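Forum > Power and remotes > Mixed AA cells in a two-cell remote

kontog_n
White remote, two AA cells side by side. Range has dropped since December. One cell is a Vulleck, the other a Cedmont, different ages. Worth replacing both, or only the weak one?

cedarline447
Both. In series the weaker cell gets driven down first and then leaks. Same brand, same pack, same date.

R. Murín
Disagree on brand. Same chemistry and similar charge is enough. Meter each under a small load before throwing anything out.

cedarline447
A remote draws next to nothing. Metering takes longer than the cells are worth.

R. Murín
A pack of 20 isn't free. I ran mixed alkalines in a Briltano remote for 5 years, no leak.

kontog_n
Anything to watch on the cover? The latch feels stiff.

R. Murín
Press on the ridged oval and slide. Don't pry at the tab. Wipe the contacts while it's open.

kontog_n
Posted 29/01/2026
Cover is off. Haven't metered them yet.
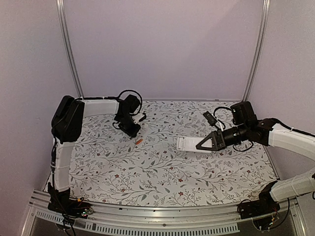
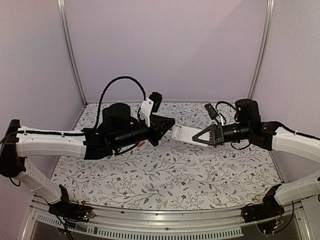
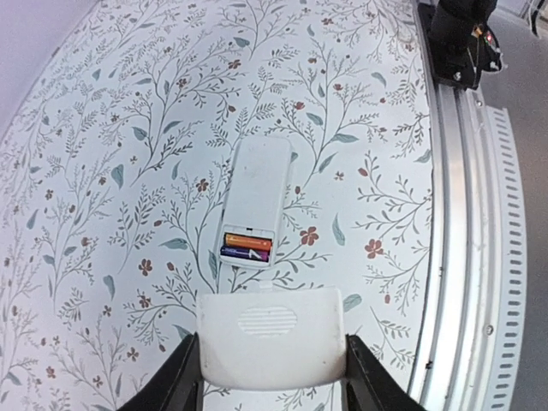

Last one: battery compartment open, orange cell above, purple below.

cedarline447
Replace both.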